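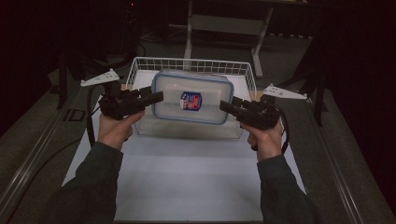

Clear food container with a blue-edged lid, in a white wire basket.

Kutus Film Transfer Station
Section 6: Setting Up a Reel for Transfer

Use this section for 16 mm prints from the Mavton city planning collection. For magnetic tape, see Section 8. Revised 3/24/24 by Reda Farouk.

Before you start
Bring the can up from cold storage and leave it closed at room conditions overnight. Check that the number on the can matches the collection list. Reels 1 through 102 are city council and zoning films. Higher numbers are neighborhood surveys and have their own list.

1. Turn on the station with the switch at the rear left. Wait for the green light.
2. Open the can and smell the film. If there is a sharp vinegar odor, close the can, tag it, and stop.
3. Place the reel on the left spindle with the film coming off the top. Lock the spindle cap.
4. Thread the leader under the first roller, through the gate, and over the second roller. The threading path is printed inside the door.
5. Attach the leader to the take-up reel and turn the reel by hand until the slack is gone.
6. Set the tension dial to 70. For prints with many splices, start lower and raise it slowly.
7. Press Preview and run some 623 frames. Watch the edges for weave.
8. Enter the reel number, the film title, and the year of the survey. If the year is not on the leader, enter "undated." Do not guess from the buildings or cars.
9. Press Transfer.

CAUTION: Do not open the gate while the film is moving. Press Stop and wait for both spindles to come to rest.

CAUTION: Never use the fast rewind on shrunken film.

Note: Many of the Suominen reels have hand-drawn street maps spliced in near the end. These were shot at a different exposure and will look washed out in the preview. Leave the settings alone and mark the spot in the log. Diễm Diệp corrects them later from the raw file.

Note: If the counter stops but the film keeps moving, the sensor lens needs cleaning. See Section 11.

When the transfer ends, leave the film tail out on the take-up reel and write "tails out" on the can label. Do not rewind before storage.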